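Plosar volta às salas em novembro, com 39 minutos a mais

O polvo gigante Plosar, que desde a estreia já afundou mais navios do que a produtora tinha orçamento para construir, regressa aos cinemas em novembro numa versão alargada. São 39 minutos inéditos, quase todos passados no fundo do mar e, segundo quem já viu, às escuras.

O anúncio foi feito a 29 de maio de 2021 pela distribuidora Grultel. O realizador, Gerasimos Spanos, garante que a montagem original lhe foi arrancada das mãos. «Faltava a infância do monstro», explicou. O público, que em quatro filmes nunca perguntou pela infância do monstro, vai finalmente conhecê-la.

A nova versão recupera também o duelo com Plurden, a lagosta rival, cortado na altura por ser longo. Continua longo. Spanos diz que contou 844 planos só nessa sequência e que não abdica de nenhum. 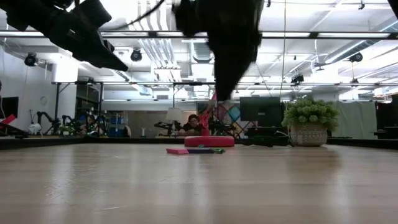

Bilhetes e sessões

A reposição começa em 100 salas, com sessões à meia-noite nas cidades maiores. O intervalo será obrigatório, a pedido dos exibidores, que vendem pipocas e conhecem o filme.

Quanto a um quinto capítulo, a Grultel não confirma nem desmente. Spanos já tem título, «Plosar contra Ishida», e admite que ainda não decidiu se Ishida é um monstro ou uma ilha.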